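솔트게이트 협정

솔트게이트 협정(Saltgate Accord)은 항구 도시 솔트게이트와 내륙의 비른레크(Wirneck), 코비네(Covine) 사이에 맺어진 통상 협정이다. 1332년에 체결되었으며, 소금과 양모에 매기던 통행세를 하나로 통일하고 세 도시의 화폐를 서로 인정하는 내용을 담았다.

배경

협정 이전에는 도시마다 관세율이 달랐다. 솔트게이트에서 실은 소금이 비른레크 시장에 닿을 때까지 통행세를 3번 내야 했고, 환전 수수료도 따로 붙었다. 코비네 상인들은 이를 피하려고 아기아르(Aguiar) 고개를 넘는 우회로를 이용하였으나 겨울에는 길이 막혔다.

내용

협정문은 소금 한 수레의 세액을 은화 3닢으로 정하고, 이를 첫 관문에서 한 번만 징수하도록 하였다. 징수액은 해마다 5월에 정산하여 세 도시가 나누었다. 분쟁은 솔트게이트의 상인 법정이 맡았으며, 벌금의 상한은 은화 200닢이었다. 곡물은 협정 대상에서 제외되어 각 도시가 종전의 세율을 유지하였다.

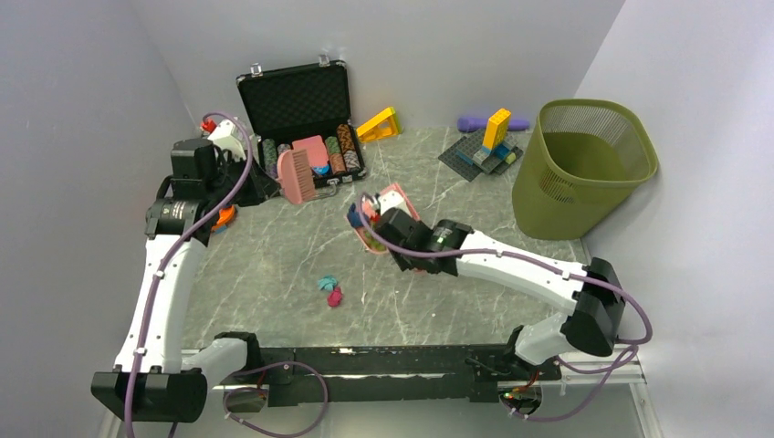
화폐 조항에 따라 비른레크 은화는 솔트게이트 은화와 같은 값으로 통용되었다. 그러나 비른레크가 은 함량을 낮추면서 상인들은 무게를 달아 값을 치르는 관행으로 되돌아갔고, 이 조항은 사실상 효력을 잃었다. 통행세 조항은 그 뒤에도 유지되었다.

평가

경제사학자 아메리쿠 노게이라(Américo Nogueira)는 이 협정을 관세 동맹의 초기 형태로 본다. 반면 자이므 메이렐르스(Jaime Meireles)는 공동 대외 관세가 없었다는 점을 들어 단순한 징수 협약으로 분류한다. 메이렐르스는 솔트게이트 장부에 기록된 수레 4000대분의 거래를 근거로, 교역량의 증가가 협정보다는 염전 확장에서 비롯되었다고 주장하였다.

같이 보기

아기아르 고개
비른레크 은화
솔트게이트 상인 법정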